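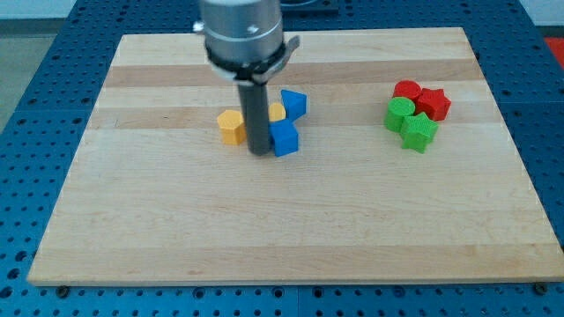 Según Tala Hattar, que lo dejó escrito al margen de mi última entrada, llevo demasiado tiempo empujando despacio y el brazo va a aprender mis dudas junto con la tarea. Pues mira, algo de razón tiene, y hoy me he puesto con eso.

9 de junio de 2025. Teleoperación, tarea de empujar bloques con un solo dedo, tablero de madera. Ya vamos por 316 demostraciones guardadas, que se dice pronto, y sigo sin cogerle el punto al mando cuando el dedo se mete entre piezas que están muy juntas (¡qué nervios, de verdad!). Con los amarillos y los azules es donde más me atasco: quiero mover el cubo y se me va también el triángulo, corrijo, y esa corrección se queda grabada tan tranquila como si fuera parte del plan.

Cambios de hoy: he bajado la ganancia del mando de 3 a 2 y he dejado de pararme a pensar con el dedo abajo. Si dudo, subo, miro y vuelvo a entrar. Awuor Mwaipopo dice que así salen trayectorias más largas, y sí, salen más largas, pero al reproducirlas se entiende mucho mejor qué quería hacer yo. He tirado 7 de esta mañana porque al verlas no sabía ni explicarme a mí misma.

El grupo de rojos y verdes lo dejo quieto en esta tanda, cilindros a un lado y estrellas al otro. Las estrellas giran al empujarlas por una punta y prefiero enseñar eso aparte.

Ashraf, si lees esto: el script de Stirkmont sigue guardando los segundos muertos del principio. Los recorto a mano y se me va en ello casi la mitad de la tarde.

Pendiente: repetir lo del cubo entrando desde el otro lado y pasarle a Tala las nuevas, a ver si todavía me nota las dudas.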